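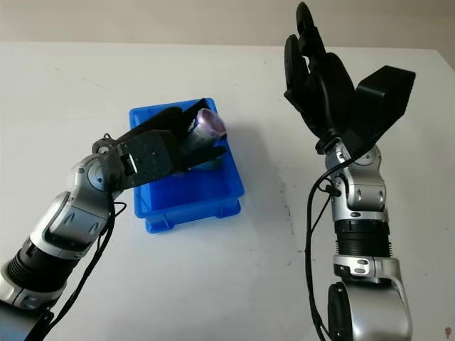
### 3.2 Collecting the demonstrations

How long does a new operator need before their demonstrations can be used for training? In our study most operators needed around 30 minutes of practice on the Sullach station, after which their recordings were good enough to keep.

Each operator drove both arms by remote control, using the Rirar handsets. A session lasted 60 minutes with a break in the middle, and every operator was given the same task: move shop goods in and out of a shallow tray, one item at a time. We gave no advice on which arm to use first. Operators could stop and begin an attempt again, and stopped attempts were marked in the log but not deleted. 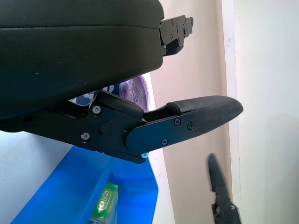
Wrist views matter most in the last few centimetres before a grasp. From the head view, operators often could not tell whether a fingertip had cleared the rim, and they slowed down or backed off. The wrist view helps with this, although the gripper hides part of its own workspace. In Figure 2 the small green packet in the tray is in plain sight, while the round item in the purple wrapper is partly hidden behind the gripper. We told operators to switch views when this happened – most did so without being reminded by the second session. 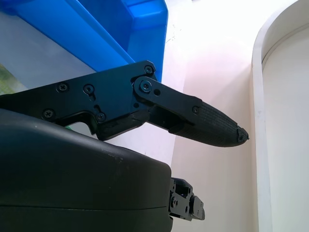
Fingertip wear was checked between sessions, as a change in the rubber can alter how an item slips. We followed the Grarau procedure and noted the state of each pad in the log. The tip in Figure 3 is chipped at its point and looks slightly frayed, although the textured grip surface behind it can still be made out. Pads in this state were kept in use, and the recordings were tagged so that they could be left out later if needed.

Attempts were then sorted by hand. An attempt was kept if the item ended up where the task card said it should and the arms had not touched each other on the way.
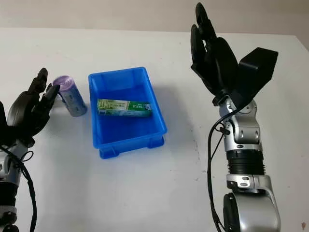
Dropped items did not rule an attempt out, provided that the operator picked the item up again in the same recording. We kept 100 attempts for each item in the Economou set and used the same split between training and test data throughout. The six attempts with missing wrist video were removed before the split was made.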